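Play food

Play food is a class of toy made to resemble fruit, vegetables, bread and other groceries or dishes. It is used mostly by children between the ages of two and seven, often together with a toy kitchen or a shop counter.

History
Small loaves and fruits of painted plaster were sold with dollhouses in the 19th century. These were often glued to their plates and were meant for display. Larger pieces that a child could hold became common once molded plastic was cheap. The Susgate firm Benedetti began selling boxed sets in the 1950s, and its December catalog eventually listed nearly 200 separate items. Tomás Cullinane, who designed for the firm for 17 years, drew many of its vegetables from produce bought at the Dultarbridge market.

Types
Most sets are life-size or slightly smaller. Fruit and vegetables such as bananas and bell peppers are common, and plates are often sold with them. Some pieces are divided and held together with hook-and-loop patches so that they can be "cut" with a toy knife.
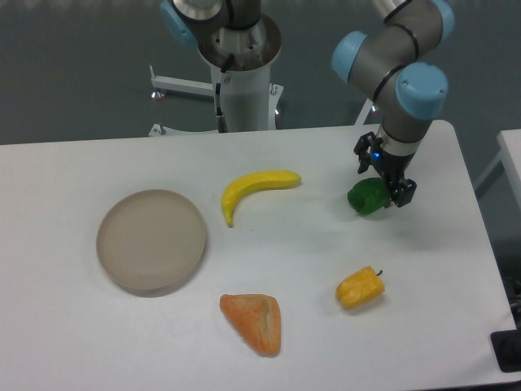

Use in teaching
Preschools use play food for sorting by color, for naming words and for pretend shopping. Language teachers use it with adults as well - usually in lessons on meals and prices.

Collecting
Older plaster pieces are collected. The toy museum at Womenis holds 69 of them, including 5 fish on their original dishes.

See also
Dollhouse
Toy kitchen
Food model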